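Der Greifer zum Anfassen: das Duteck-Set für Kinder erklärt

Von Itzel Alvarado, 22. Aug. 2019

Einen Pulli aufheben. Für dich babyleicht, oder? Für Roboter richtig schwer! Stoff ist weich, rutscht weg, sieht jedes Mal anders aus. Deshalb gibt es Greifer, die ein Mensch in der Hand hält. Der Mensch macht vor, der Computer lernt später draus.

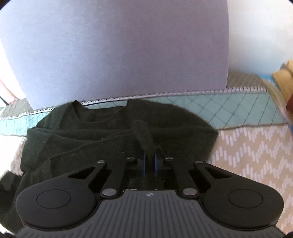

So ein Greifer hat zwei Finger. Drückst du, gehen sie zusammen. Fast wie eine Grillzange. Die Firma Duteck verleiht ihn als Set an Schulen, ab September auch an Büchereien. Im Koffer: zwei Greifer, Ladekabel, ein Heft mit 40 Aufgaben. Socken, Schals, Pullis, alles mögliche. Das Heft ist toll, nur die Schrift ist leider ziemlch klein. 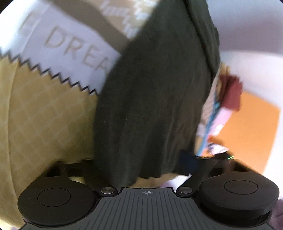 Dunkelgrüner Stoff zwischen den Armen des Greifers.

Und wozu das Ganze? Ein Roboter muss etwas sehr oft sehen, bis er es kann. In der Sammlung von Duteck stecken schon 2.413 Griffe. Klingt viel. Ist aber erst der Anfang.

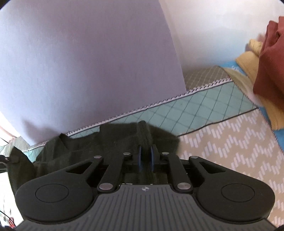
Lesezeit: 2 Minuten

Probier's selbst, geht auch ohne Set: Nimm einen Pulli nur mit Daumen und Zeigefinger. Jetzt zusammenlegen. Knifflig! Wo fasst du zuerst an, am Ärmel oder am Kragen? Genau solche Sachen muss der Roboter auch lernen.

Wer das Set leihen will: Lehrerin oder Lehrer fragen, die melden sich dann bei Duteck an.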